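Print the Rating on the Cable
Rokeya Herath
2/10/22

A power cord for a kitchen appliance carries its conductor size, its voltage rating and its temperature rating along the jacket, repeated at short intervals for the full length. An extension cord does the same. Building wire does the same, and an electrician who pulls two feet of it out of a wall can tell what it is without asking anyone. The cord that connects a phone, a drive or a label printer to a computer usually carries nothing. If there is any marking at all, it is a logo molded into the plug in black on black, and the logo often names a family of standards with several speeds and several power levels inside it.

My argument is that low-voltage data and charging cables should be marked on the jacket or the plug with their data rate, their current rating and their maker's part number, and that buyers for schools, offices and shops should stop ordering cables that are not. The cost is small. The information already exists at the factory. The present practice moves the work of identifying a cable from the one party that knows the answer to a long series of parties who don't.
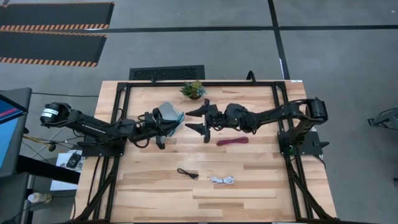 What is lost when the bag is opened

Most cables ship in a plastic bag with a printed label. The label has what is needed: length, part number, sometimes the wire gauge. The bag is torn open and thrown away, and from then on the cable is a black cord with a plug on each end.

Two cords can look the same and differ in ways that matter. One may have data conductors and the other only power. One may be built with heavy power conductors and the other with thin ones, so that the second drops enough voltage over its length to make a tablet charge slowly or refuse to charge. One may carry 10 gigabits per second and the other a small fraction of that. With the newer reversible plug the range is wider still, because the same shape serves a charging cord from a discount bin and a display cable that costs many times more.

None of this can be seen from outside. Jacket thickness is a poor guide, as a thick jacket may hold filler. Plug color was once a hint on the older rectangular type, where a blue insert suggested a faster class of port, but makers were never consistent about it and plenty of fast plugs are black or white inside.

A small inventory

I keep the equipment records for a community college department, and in July I went through the cable drawers with Imtiaz Cassim, who maintains the lab computers. We took out every loose cord with a rectangular USB plug on at least one end. There were 46. For each one we wrote down whatever was marked on it, then put it on a tester.

Of the 46, 23 carried some kind of marking. Most of those marks were a trident symbol or a manufacturer's name, which identify neither speed nor current. Only 8 had a printed jacket legend that gave conductor gauge, and the legend on two of them was worn to the point that we needed a magnifier and a flashlight.

The tester found five cords with no data conductors. They had been in the same drawer as the others for years. Imtiaz believes that at least one of them was behind a fault he had chased twice, in which a label printer powered up and was never recognized by the computer. He replaced the printer's driver both times. I can't prove the connection, and neither can he, as the cord in question could not be told apart from its neighbors and had been put back with them. 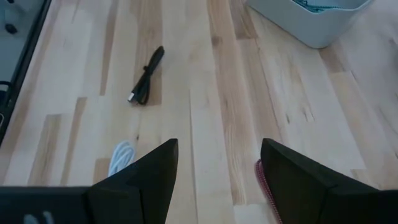 A short black cable, folded and tied around the middle.

This is a small sample from one building and I don't offer it as more. The point I take from it is procedural. Two people with a tester needed most of a day to recover information that had been printed on a set of bags and discarded. The work will have to be repeated as new cords arrive, unless we label each one ourselves.

The objections

I sent a draft of this essay to three people who buy or sell cable, and their objections deserve a fair account.

Hjørdis Haugland, a purchasing manager at Jenberg, wrote that marking adds a process step. Jacket printing is done in line with extrusion, so for cable made to order the step is nearly free, but many short cords are cut from bulk stock that is shared among several products. A legend giving wire gauge would be correct for all of them. A legend giving data rate might not be, since the finished rate depends on the plug and on how well it was terminated. Her conclusion is that the jacket is the wrong place for the rating.

I accept that for short cords. The overmold on the plug is made per product, and a mold can carry raised characters at no cost per piece after the tool is cut. If the tool is shared, a pad-printed mark can be added. It wears faster, though it lasts longer than a bag.

Qianru Qian, who writes product listings for Nosance, raised the matter of legibility. A plug body has perhaps two usable faces, and one is often taken by the brand. She doubts that a customer would read characters that small or know what they meant. This is true of the general public and less true of the people who manage cords in bulk. A four-character code is enough. It doesn't need to explain itself, any more than the code on a tire does.

The third objection came from Petkov, a reseller that I have bought from and would buy from again. Their reply said, in effect, that customers who care about ratings should buy rated cables and keep them apart. I have tried this. It works for one person at one desk. It fails in any shared room, because cords travel with the devices they are plugged into and come back with different ones.

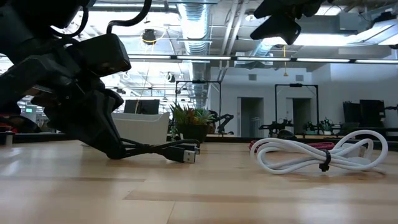

A black USB cable on a light wooden tabletop.

Why voluntary marking has stalled

Makers of expensive cable do mark it, and would be foolish not to. The rating is what the customer paid for, and the mark protects the maker against returns from people who plugged in the wrong cord. The trouble is at the low end, where the cable is included free with some other product. The firm that sells a desk lamp with a charging cord is in the lamp business. It has chosen the cheapest cord that runs the lamp, and a mark saying so plainly – power only, light gauge – is of no benefit to the lamp.

The included cord is also the one most likely to end up in the common drawer. It outlives the lamp. It is the right length, it fits, and it is used next for something it was never meant to do. The unmarked cords therefore impose their cost on the owners of every other device in the building, and the firm that saved a fraction of a cent does not see that cost. I don't think this will be fixed by asking nicely.

It could be fixed by purchasing terms. A school district or a mid-sized company buys devices under a written specification that already covers packaging, warranty and plug type. One more line would require that any included cord be marked with its conductor gauge and whether it carries data. Jiter, which supplies our document scanners, agreed to that line on the last renewal without a change in price. The units delivered since then have had a printed sleeve near the plug. The sleeve is ugly and perfectly adequate.

What a mark should contain

I would ask for very little. The first item is a letter for function: power only, or power and data. The second is the data class, given as a speed. Version names have been revised so often that the same name has covered different speeds at different times. The third is maximum current in amps. A part number is useful to anyone who has to reorder and can go on the other plug.

Length can be left off, as anyone with a tape measure can find it. Country of origin and approval logos are a separate matter and are handled well enough now.

Nilmini Fakir, who read the final version for me, thinks I should also ask for a date code. She is responsible for a set of instrument cables whose jackets grow sticky with age, and she would like to know which ones are due to go. I left it off my list because each added item gives a supplier another reason to decline the whole thing. For instrument cable she is probably right.

Until the marks arrive, the practical course is a tester, a roll of heat-shrink labels and a rule that no cord goes into the drawer without one. We have done this for the cords that passed. The five without data conductors now have yellow labels and sit in a separate box with the wall chargers.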